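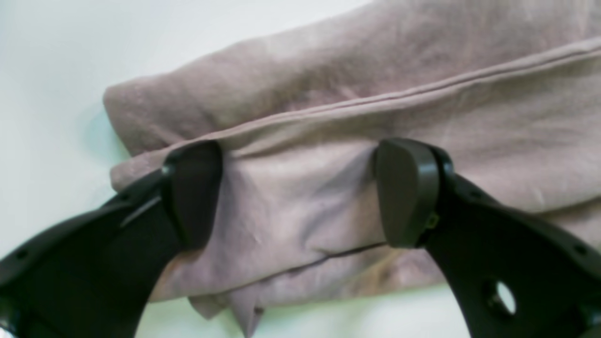

Flistex Meal Timer Review: Four Weeks of Being Told When to Eat

I bought the Flistex because I was tired of reading about eating windows and wanted to see if a gadget would do anything my kitchen clock couldn't. It sits on the counter, it lights up, and it beeps when your eating hours open and again when they close. There is also a phone app. I paid for mine at the regular price and used it for four weeks, through two work trips and one head cold.

The short version is that it keeps time well and I would not buy it again. The longer version follows, for anyone who is still on the fence.

What it claims

The box says the Flistex will "retrain your natural hunger rhythm." I looked for an explanation of what that means and found a folded leaflet with a drawing of a sun and a moon. There are no studies listed in the leaflet. The website has a page called The Science, which talks about body clocks in general and then moves on to a subscription offer. Body clocks are real and people do study meal timing. None of that tells me a beeping puck changes mine, and nothing on the page shows that anyone tested this product on people.

I'm picky about this because the whole category runs on borrowed credit. Somebody publishes a paper on night-shift workers or on mice, and a year later there's a counter gadget with the word "rhythm" on it. If you have diabetes, take medicine with food, are pregnant, or have ever had an eating disorder, please talk to your doctor before you let any timer decide when you eat. The leaflet does say this, in small print on the back. It should be on the front.

Setup

Easy enough. You plug it in, set the clock with the dial, then choose a start and an end time. I picked an 11-hour window, which is hardly a strict one. It mostly meant no snacking after dinner.

The dial is stiff and it skips. Going from 7:15 to 7:30 took me a few tries, since it liked to land on 7:45. Once the times are set you don't have to touch it again, so I can live with that. The app wanted my weight, my age, my sleep hours and my location before it would show me the home screen. You can skip the weight question, but the skip button is gray on white and easy to miss. Location can't be skipped at all, and I could not find a reason a kitchen timer needs to know what town I'm in.

Using it day to day

The first week was fine. I liked the light, which goes from amber to green when the window opens. The beep is loud. There are three volume levels and even the lowest carried down the hall with the bedroom door shut. You can turn the sound off, but then you're left with a small lamp.

By the second week I had started to notice that the thing made me think about food more, not less. There's a countdown for the last hour of the window. I would see it ticking and go get crackers I didn't want, as if the store were closing. I mentioned this in the feedback form and got an automatic reply suggesting I try the Calm Close feature, part of the paid plan. Calm Close hides the countdown. So the fix for a feature I didn't ask for costs extra every month.

The third week was the cold. I wanted toast at six in the morning, the light was amber, and I ate the toast. The app marked the day as Missed and took away my streak. I don't think a tool that says it's about health should be scolding a person with a fever. There is no sick day setting. There is a travel setting, and it worked properly on both trips.

Did anything change?

I did eat less at night. I also slept a little better, or I thought I did. I wasn't measuring, and I'd cut out my late coffee in the same month, so I can't give the gadget the credit. My weight was the same at the end as at the start, give or take what it normally does from one day to the next. My energy in the afternoon was the usual afternoon energy.

What helped the most was brushing my teeth right after dinner, a trick that costs nothing and that I had been doing on and off for years.

How it compares

I borrowed a Gesero for a few days to have something to put next to it. It's cheaper and uglier, with a plain gray screen, and it has no app of any kind. The dial is better. The beep is softer. It makes a couple of the same wobbly promises on the package, but it doesn't try to sell you anything after you've paid. If you really want a separate object on the counter, get that one.

The Essien, which gets mentioned in the same breath, is a wristband that buzzes. I haven't used it and won't guess.

And your phone has an alarm. Set one for the end of dinner, label it "kitchen closed," and you have about 90 percent of what I paid for.

The good
Keeps accurate time, even after a power cut
Clear light you can read from across the room
Travel setting works
Feels solid, with a cord that is long enough

The bad
Stiff dial that skips
Beep too loud at every level
App asks for too much and scolds you for being ill
Countdown hiding is locked behind the paid plan
Health claims with nothing behind them

Returns

I ordered from Trona, where the listing said free returns. Free turned out to mean free if the box is unopened. Mine was open, obviously, so there was a restocking fee and I had to pay the postage. I decided to keep it. It's now unplugged in the drawer with the spare batteries – the clock on the stove does the job.

Rating: 2 out of 5

Reviewed March 24, 2025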